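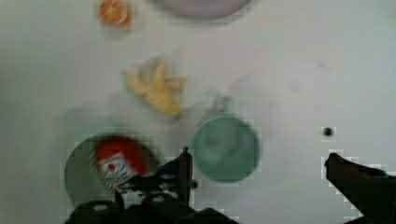

4 Material und Auswertung

4.1 Korpus

Für die Frage, wie Lokalmedien über Indiskretionen aus nichtöffentlichen Ratssitzungen berichten, bieten Pelon und Plendov ein ungewöhnlich schönes Vergleichspaar. Beide Städte haben einen Rat mit wechselnden Mehrheiten, in beiden erscheinen mehrere Blätter nebeneinander, und in beiden wurde im Untersuchungszeitraum heftig darüber gestritten, wer vertrauliche Unterlagen weitergegeben hatte. Aus dem Pressearchiv Igwe haben wir 800 Artikel entnommen, 400 je Stadt. Dass sich die Bestände so gleichmäßig ziehen ließen, hat uns selbst gefreut, denn frühere Arbeiten zur kommunalen Berichterstattung mussten meist mit stark ungleichen Teilkorpora auskommen.

Aufgenommen wurden Nachrichten, Berichte, Kommentare und Interviews. Leserbriefe blieben außen vor, ebenso reine Terminhinweise und wortgleiche Übernahmen aus dem jeweils anderen Blatt. Stichtag für die letzte Abfrage war der 15. Oktober 2026; danach korrigierte Fassungen sind nicht berücksichtigt.

4.2 Kategorien

Kodiert wurde mit dem Schema Cliltetti, das 13 Kategorien umfasst. Es erfasst unter anderem, ob die Quelle einer Fraktion zugeordnet wird, ob der Inhalt des weitergegebenen Papiers überhaupt zur Sprache kommt und wem der Artikel ein Motiv unterstellt. Gerade die letzte Kategorie erwies sich als wahre Fundgrube! Viele Texte nennen kein Motiv ausdrücklich, legen es aber durch die Reihenfolge der Zitate nahe -- etwa wenn auf die Beschwerde der Ratsmehrheit unmittelbar ein Satz über den bevorstehenden Wahlkampf folgt.

Jeder Artikel wurde von 2 Personen unabhängig voneinander gelesen. Abweichungen wurden besprochen und, wo keine Einigung möglich war, als »unklar« geführt. Diese Restkategorie haben wir bewusst nicht aufgelöst. Sie enthält einige der spannendsten Texte des Korpus, darunter Kommentare, die die Weitergabe im ersten Absatz verurteilen und sich im letzten auf die so bekannt gewordenen Zahlen stützen.

4.3 Erste Beobachtungen

In Plendov dominiert die Suche nach dem Urheber. Die Artikel fragen, wer Zugang zur Vorlage hatte, wer an der Sitzung teilnahm und wer vom Bekanntwerden profitieren könnte. In Pelon steht dagegen häufiger der Inhalt im Vordergrund, vor allem im März, als der Entwurf zur Neuordnung der Stadtwerke öffentlich wurde. Der Unterschied zieht sich durch alle Textsorten -- ein Befund, mit dem wir in dieser Deutlichkeit nicht gerechnet hatten und der Lust auf weitere Städtevergleiche macht.

Abbildung 1: Rotes, längliches Objekt mit weißem Etikett in einem grauen ovalen Tablett. 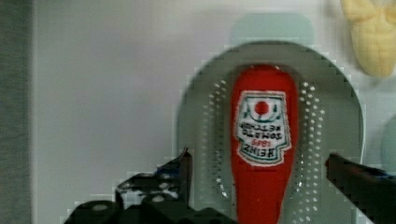 4.4 Grenzen der Erhebung

Das Korpus enthält ausschließlich gedruckte und archivierte Texte. Beiträge aus dem Lokalradio fehlen, ebenso die oft sehr lebhaften Debatten in den sozialen Netzwerken der Fraktionen. Auch über die tatsächliche Herkunft der Unterlagen lässt sich mit unserem Material nichts sagen; kodiert wird allein die Zuschreibung im Artikel.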